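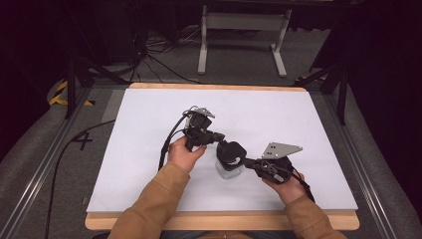 Figure 3. Small clear plastic container with a black lid, held at the lid from the left and right near the center of the white board.

3.2 Containers, board, and placement

The second part of the study deals with small lidded containers of the sort used in homes for spices, screws, pills, and sewing supplies. The drawer study in Section 3.1 used boxes that stayed where they were and were opened in place. Small containers get lifted, shifted a short way, and set down again many times in a day, and a good deal of household sorting is made up of these short moves. We wanted to know which part of the container is held during such a move, and how well the container ends up where it was meant to go.

Containers. The set was made up by Ileana Căpraru from two household ranges, Ella and Nuttall. Containers were included if they could stand on their own base with the lid on and if the lid came off in one piece. Both clear and solid-colored bodies were used. Clear bodies were of special interest because the outline of the body is hard to pick out on a pale surface, and a dark lid then becomes the easiest part to see. Figure 3 gives a case of this kind. The body looks frosted and lets some of the white board through, while the black lid stands out plainly.

All containers were moved empty. In an early trial with dry rice the weight made little difference to the place of the hold, but the rice shifted inside the clear bodies and gave them a visible fill line. That changed how easy they were to see, and we dropped the filled containers from the main set. The labels that came on some of the Nuttall containers were soaked off and the glue removed with cooking oil and dish soap. Two containers that stayed sticky after this treatment were replaced.

Work surface. The board is white and rectangular and rests on a light wooden base. A pale border of wood remains visible along the front edge and a thin strip along the far edge, so that the limits of the working area can be seen without any line drawn on the board itself. We tried a printed grid first. It made scoring simple, but people lined up the containers with the grid even when they had been asked to put them down wherever seemed natural. The plain board was used for everything reported below, and positions were measured afterward from the front left corner.

The board was wiped with a damp cloth and dried between sessions. Light scuffs built up over the course of the study and were left alone. One board with a raised corner was taken out of use in the first week, after the taller Nuttall containers were found to lean on it.

Procedure. Twenty people took part, and each completed 20 moves, for a total of 400. A move began with the container standing at one of the starting positions near the edges of the board. The person brought it to the middle, let go, and waited for the next instruction. No instruction was given on where to hold the container or how fast to go. Sessions were held in May, in the morning, with the blinds down and the overhead lights on. Sun on the board had caused glare on the lids during the early trials, and several people had asked to have the blinds closed.

The order of the containers was shuffled for each person. A container that fell over was stood up again at its starting position and the move was repeated. The first attempt was kept in the record as a fall and the second was the one scored.

Scoring. Each move was assigned to one of 4 hold types: lid only, body only, lid and body together, and other. A hold was scored as lid only when all contact was on the lid at the time of scoring, as in Figure 3, where the contact comes from two opposite sides. Holds from above with contact on the lid rim were placed in the same group. Where a hold changed during the move, we used the one in place at the midpoint. Two raters scored every move separately and then met to settle the moves on which they had disagreed. Most of these involved short containers, on which the lid takes up so much of the height that a hold near the middle touches both parts.

Results. Lid only was the most frequent type, with 206 of the 400 moves. It was more common for clear bodies than for solid-colored ones, and within the clear group it was more common where the lid was dark. The two ranges differed less than we had expected. Ella lids sit slightly wider than the body and offer a small edge from below, and we had thought this would draw people to the lid. The Nuttall lids, which are flush with the body, were held nearly as often.

Placement was closer to the middle of the board for body holds than for lid holds. The difference was small and came mainly from the tall containers. With a tall container held at the lid, the base can swing a little on the way down, and it touches the board off to one side. For short containers the two types of hold gave placements that could not be told apart.

Falls were rare and did not follow any clear pattern. Most took place at the starting position, before the container had left the board, when it was pushed from one side.

Loose lids. All lids were checked and pressed down before each session, but a few Ella lids worked loose as the sessions went on. A loose lid is a particular problem for lid-only holds, since the body may be left behind or may hang at an angle. These moves were repeated with a fresh container of the same size. We did not change the scoring of earlier moves by the same person, although it is possible that someone who had felt a lid give way was more careful with the lids that came after. Looking at the moves before and after each such event, we found a slight shift toward body holds, too small to support a firm statement.

Remaining questions. The board is flat and uncluttered, and a kitchen shelf is neither. On a full shelf the neighbors of a container often hide its body and leave only the lid within reach, which should raise the share of lid holds further. Section 3.3 takes this up with the Edano spice rack and the Pultlow pantry tray, using the same containers and the same 4 hold types.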